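Home | Galleries | Older posts | Contact

Filed under: Laundry & Closets
June - by Ebbe Haugland

Folding day at the Sitanness house. Nearly 16 things in the pile, mostly dark, all for the Cavholm trip. Quick post, dinner's on - more when I get teh time.
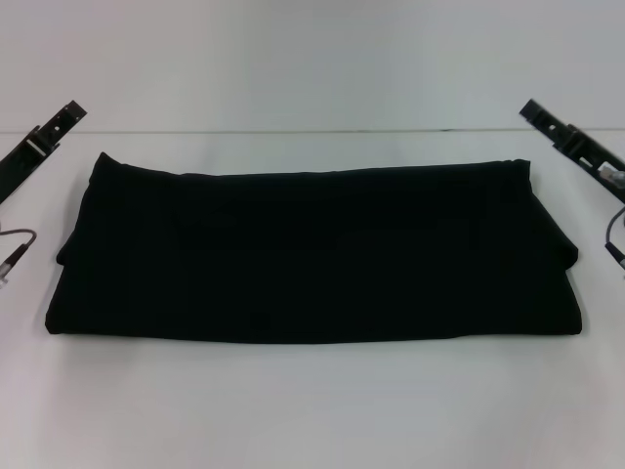

Black, folded long and low. Top edge still bunchy.

Tees next. Siamak wants them in thirds, I do halves - we'll see who wins. Socks can wait untill tonight.
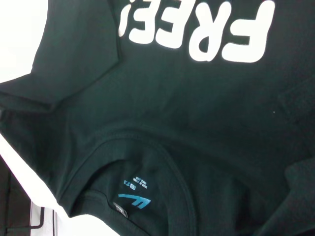 The FREE! shirt, dark green, collar end. Blue logo inside the neck.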